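Clutedari desk-sorting set, v2
README and data card
Robotics club, student data project
Last edited June 2024

Read this before you train on anything

This README replaces the one Teodor Kristiansen wrote in November. His was friendlier. It said the set would "teach a robot to tidy a desk," and I've taken that out, since we have no evidence for it. What we have is a folder of recordings of club members moving stationery around with hand-held grippers. Whether that teaches anything to anyone is the question the project was supposed to answer, and so far it hasn't.

What's in the folder

653 episodes in v2. An episode starts when the operator says "go" and ends when they say "done," whatever state the table is in. There were 900 episodes before cleaning. The rest were dropped by Na-rae Jang and me for one of these reasons:

- the left and right gripper logs didn't line up in time
- the operator stopped to talk
- a hand-entered label didn't match any task on the list
- the file was short or wouldn't open

We did not drop failed episodes. If the marker ended up on the floor, it's still in there, with success set to 0. Please don't ask for a "clean" version with only the good ones. Prurus (last year's project) did that, and the success rate they reported at the spring showcase was a number about their filter.

Tasks

There are 26 task strings in tasks.txt. They sound more varied than they are. Most come down to picking up a pen, marker, highlighter or glue stick and putting it in a divided box. A few use both hands, one to steady the box and one to place the item. So-yul Kong argues that "put the highlighter in the left section" and "put the highlighter in the right section" are separate tasks. I think they're one task with an argument. We kept her split, so keep that in mind when you see 26 quoted anywhere.
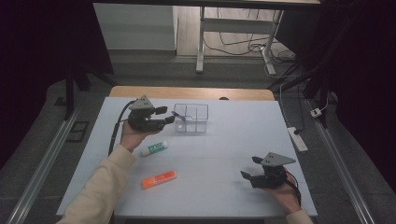

The two-handed episodes are the ones people get excited about, and they're the ones I trust least. Operators were told to use both grippers when it felt natural. What felt natural varied a lot from person to person. Sang-wook Do parks one hand and does everything with the other. Gyu-bin Ham uses both even for a single pen. A model trained on the mix may pick up who was operating before it picks up the task. The operator ID is in the metadata so you can check this. Nobody in the club has checked it yet, me included.

Operators

9 people recorded. They are all club members, all students, and all knew what the project was for. The two most active recorded far more than the rest, and we didn't balance for it. Counts per operator are in operators.csv. If you need a held-out split, hold out people, not random episodes. The random split in splits/old/ is only there so that Teodor's first results can be rerun.

Known problems

1. The lighting is nearly always the same. We recorded in one room, mostly in the late afternoon with the overheads on. Don't expect much from this in another room.

2. Clear plastic is hard on depth estimates. We don't ship depth for this reason, and if you compute your own, look at it before using it.

3. The gripper opening value drifts. We zero it at the start of each session, but not between episodes. Toward the end of a long session "closed" may not read as closed. I would not use it as an absolute number.

4. Cables. The grippers are wired, and people learn to move in ways that keep the wires from tugging. A robot arm has no reason to move that way. I raised this in the fall and was told it would "wash out with more data." Maybe - we have more data now and I'd like somebody to show me.

5. Success labels were given by the operator. Na-rae relabeled one batch without seeing the originals and disagreed often enough to bother both of us. Her labels are in a second column, success_b. Where it's blank, nobody looked twice.

What it's been used for

One baseline, trained by Sang-wook, in the Janjua repo. It does fine on episodes from people it has seen. On a held-out person it reaches for the right general area and then does something else. The club poster says the baseline "shows promising generalization." I asked for that line to come off and lost the vote.

Jostolano, the follow-up, is meant to run the policy on an actual arm. Until that happens, please don't describe this set as robot data. It's people data, recorded with robot fingers.

Using it

Unpack everything into one directory and run check.py first. It prints the episodes it can't read. If it prints nothing, you may have an empty directory - the script doesn't tell you the difference, and fixing that is on Gyu-bin's list.

Times are in seconds from the start of the episode. Left and right always mean the operator's left and right.

Corrections go to Na-rae or in the issue tracker. If you got a better result than the baseline, say which split you used, or I'm going to ask.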